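# Review: the Modise companion book (Jendov, hardcover, 200 pages)

9th February, by Jolán Fekete
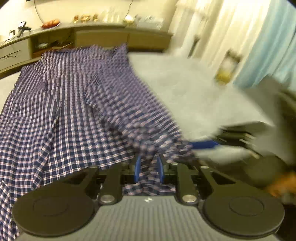

*Checked shirt, navy and white with a thin red line.*

I have watched all three seasons of Modise, the last one twice, so I was waiting for this book since it was announced in July. My copy came from the Jendov web shop. I paid for it myself, and the shipping was a little expensive for my taste.

For those who don't know the series: Naledi Khumalo plays a young lawyer who goes back to her family's hotel after her father's death. It is a slow drama with many dinners and many closed doors. Khumalo was not famous before it, and now she is on the cover of every magazine that my hairdresser keeps.

The book has 200 pages and is heavier than I expected. The paper is thick and not too shiny, so you can read under a lamp without moving the book all the time. The binding is good. It stays open on the table, also in the first pages, where many photo books want to close themselves.

The first part is about the making of season one. I liked it the most. There is a long interview with Khumalo in which she speaks about her audition, and she is funny and quite direct. She says that she forgot her lines in the hotel kitchen scene and that the pause we see in the episode is her trying to remember them. I watched the episode again after reading this, and I must say that I would never guess it.

The second part is photographs from the set, mostly of the main actors between takes. Many are beautiful. Some of them I had already seen on Khumalo's own page, in the same size and with the same light, and for this price I hoped for more new ones. The portraits from the garden episode are all new, I think. In my opinion she looks best there, with almost no make-up and her hair tied in a simple way.

The costume chapter is too short. It is only six pages, and the evening dresses take four of them. The everyday clothes get a few lines of text. The yellow coat from the final episode, which everybody was discussing, has one small picture and no word about who made it.

There is also a code in the back of the book for extra material in the Skundex app. I have to warn you about this. The app asked me to register 2 times, and then the code was not accepted. I wrote to the support and they sent me a new code after three days. The extra material is a video of the cast reading the last scene together. It is nice to have, but I wouldn't buy the book for it.

The translation of the interviews is smooth. I found two small printing mistakes, both in the names under the group photo on page 88.

I would recommend it to people who already love the series and want to read more from Khumalo herself. If you are mainly interested in the pictures, look into a copy in a shop first. If you didn't see season three yet, don't open the last chapter, because the ending is told in the first paragraph there, without any warning.

**Paper and printing:** very good
**Interviews:** very good
**Photographs:** good
**Costume chapter:** weak
**App material:** acceptable, when the code works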